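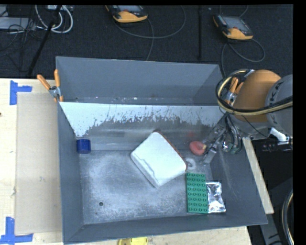 Open day at Skeltovon, bin picking cell: notes and questions

Forum: Handling and Gripping > Visits and Shows

tallowgate
Posted 22 February 2026

Went to the Skeltovon open day. Most of my time went on the bin picking cell, so these notes cover that and skip the palletiser.

Set-up as I understood it: one arm, fingered gripper, mixed parts in a grey bin with sloping walls, fixed camera. Elango Lobo ran the demonstration and took questions for the best part of an hour. The planner is their own; the grasp scoring is licensed from Stelmakh. Their figure for the week before the open day was 1282 picks out of 1594 attempts, so 312 failures, all logged by cause. I asked for the breakdown and he said he would send it to anyone who left an address.

Points I wrote down:
Foil packets are the worst item by some distance. Glare upsets the depth reading and the crinkles move when touched.
Rings are picked by the rim, one finger inside.
Flat studded plates are fine on the long edges and poor when something is lying against them.
The bin is held to the bench with nothing more than spring clamps at the back corners, as far as I could see.

I would like to know what others made of the success rate.

corbel_9
80 per cent on loose mixed items is respectable for a demonstration. It is no use on a line. We would need a person standing next to it.

mullion
Depends what counts as an attempt. If a regrasp after a slip is logged as a second attempt, the figure per item is better than it looks. Did he say?

tallowgate
He did. A regrasp counts as a new attempt. He didn't have the per-item figure to hand.

hexdrive
I was there too, later on. I disagree about the clamps. The orange-handled ones are plenty for a plastic tote at those speeds, but the bin in that cell is metal and heavy enough to stay where it is. The clamps are there for repeatability. If it shifts 3 mm your wall collision model is wrong.

corbel_9
Then use a dowelled fixture. A spring clamp gives you friction and a bit of hope. Ours walked over a 300 cycle run and we only found out when a finger touched the wall.

hexdrive
What was your bench surface? Theirs is bare wood, which grips better than laminate.

corbel_9
Steel plate. Fair point, though I would still want a dowel.

mullion
Back to the foil. Did they try suction? Ciker do a small bellows cup that we use on sachets. It copes with creases if the sealed edge is avoided.

tallowgate
Asked that. They tried a cup last November and dropped it, as it could not do the rings and they did not want a tool change in the cycle. Lobo's view was that one tool at 80 per cent teaches them more than two tools at 95. I can see that for research. I would not buy it on that basis.

mullion
A changer costs you a couple of seconds. I don't follow the objection.

hexdrive
It costs more than that once you include re-checking the tool. We run a Pitico changer and the service interval is 3000 swaps. On mixed items you get through that quickly.

mullion
Only if you swap on every pick. Sort the queue by tool first.

hexdrive
You can't sort the queue when the top item hides the next one.

jointlimit
Question for those who went: how did the arm manage items close to the wall? The sloping sides should help parts slide to the middle, but small cylinders tend to end up in the corner between the wall and the ramp and stay there.

tallowgate
They do. I saw one approach to a corner item refused by the planner, no valid pose. The operator moved it by hand. He said refusals are logged separately and are not in the 312.

corbel_9
So the real rate is lower than 80.

tallowgate
Yes, if you count refusals. I have asked for that number as well and will post the breakdown when it arrives.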